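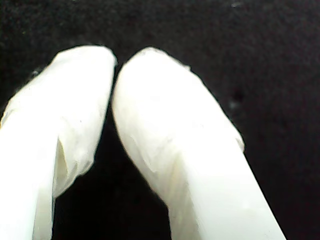 The gripper cell at Imedetti's workshop in Osoldale has picked 1,274 small items since February, and the technician who looks after it can tell you what went wrong with most of the misses. "I love this part of the job," she says. "People want to see it move. I want to see it at nine in the morning, before it moves!"

Her day starts with the fingers. She checks the white covering for folds and loose edges, first on one finger, then on the other, and brings the tips nearly together to see if they line up. "A wrinkle is a tiny thing, but it changes how a wrapper slides - and then you spend an hour blaming the software."

Next comes the cable. She follows it by hand from the housing, looking for kinks, and leaves enough slack for the full reach of the arm. Then she tries a few awkward shapes. Rings are her favorites, and anything in a crinkly wrapper is the real test. The divided tray gets moved between runs, so the cell never gets too comfortable with one layout.
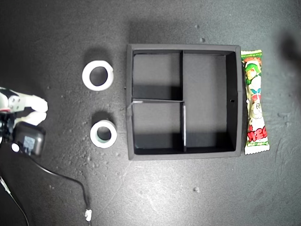
When the covering has to go

She used to change it every 1,000 picks, a number she got from Fondano. Now she goes by feel, and lately she has been changing it sooner. "Seven minutes, if the old one comes off clean," she says, already reaching for the next one.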